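Why do we wash up with hot water and soap? Why not just wipe a plate with a cloth and put it back in the cupboard? To answer that, you need to know a little about grease, and about the tiny living things that like to eat the same food we do.

## What is left on a dirty plate

When you finish your dinner, some of it stays behind. There may be gravy, crumbs, a smear of butter or a few grains of rice. Sugar and salt are easy to remove. They dissolve, which means they break up into pieces too small to see and spread out through the water.

Fat is different. Butter, oil and the juice from sausages all contain fat, and fat does not mix with water. If you pour a spoonful of cooking oil into a glass of water, the oil floats on top. You can stir it as hard as you like, but when you stop, the oil drifts back up and joins together again.

Grease left on a dish also acts like glue. Crumbs and bits of food stick to it, and so does dust from the air.
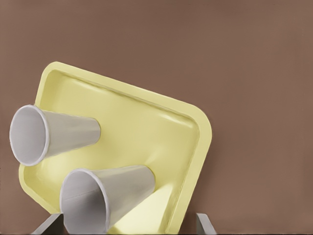

**Why does grease cling to plastic more than to glass?**

Plastic is made from oil, and its surface is more like grease than glass is. Grease spreads out on it and holds on. Glass and glazed china suit water better, so water can creep under the grease and help to lift it away. This is why a plastic lunch box can still feel slippery after a wash when a drinking glass feels clean.

## How soap does its job

Soap is made of very small parts called molecules. Each soap molecule is long and thin, a bit like a tadpole. The head likes water. The tail stays away from water but likes fat.

When you put soap on a greasy plate, the tails push into the grease. The heads stay outside in the water. Soon each tiny drop of grease is covered in soap, with all the heads facing outwards. A ball like this is called a micelle (say "my-sell"). The water can now carry the grease away, and it goes down the plughole when you rinse.

The washing-up liquid in your kitchen is not quite the same as soap. It is a detergent, but it works in the same way. Detergents are better than soap in hard water, which is water with a lot of chalky minerals in it. Soap and hard water together make a grey scum.

## Why the water should be warm

Warm water helps because it softens fat. Butter straight from the fridge is solid, but in a warm pan it runs. Soft fat comes off a plate much more easily than hard fat.

Washing-up water does not have to be boiling. Water at 40 degrees Celsius feels like a warm bath and will shift most grease. Water at 60 degrees is too hot for bare hands and can scald you, so leave that to the dishwasher. Always ask an adult to run the hot tap for you.

## Washing up before soap

People washed dishes long before there was liquid in a squeezy bottle. More than 2,000 years ago, people scrubbed their pots with sand or with ash from the fire. Sand scrapes the food off. Ash does something cleverer — when it is wet, it can turn a little of the fat into a kind of soap.

Adjoa Mahama, who grew up in the village of Jatthorpe, remembers her grandmother cleaning the big cooking pot with wood ash and a handful of straw. The pot was 80 years old and had no rust on it.
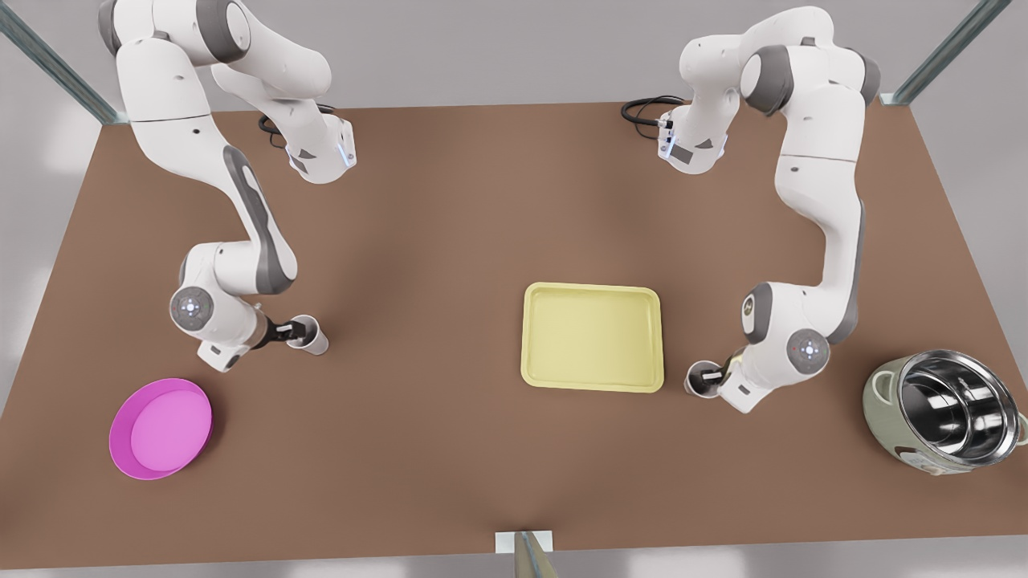
Straw was useful because it was rough enough to scrub with and cost nothing. Other families used twigs tied in a bundle, and near the sea they used dried sponges. The scourer by your sink does the same job as the straw did.

## Try it yourself

You will need a bowl of cold water, some ground pepper and a drop of washing-up liquid.

1. Sprinkle the pepper over the water. It will float.
2. Dip one finger in the washing-up liquid.
3. Touch the middle of the water with that finger.

The pepper rushes to the sides. Water has a sort of stretchy skin on top, called surface tension. The washing-up liquid makes the skin weaker in the middle, so the stronger skin at the edges pulls the pepper outwards.

If you want to do it again, tip the water away and rinse the bowl well. Even a little detergent left behind will stop the pepper from moving.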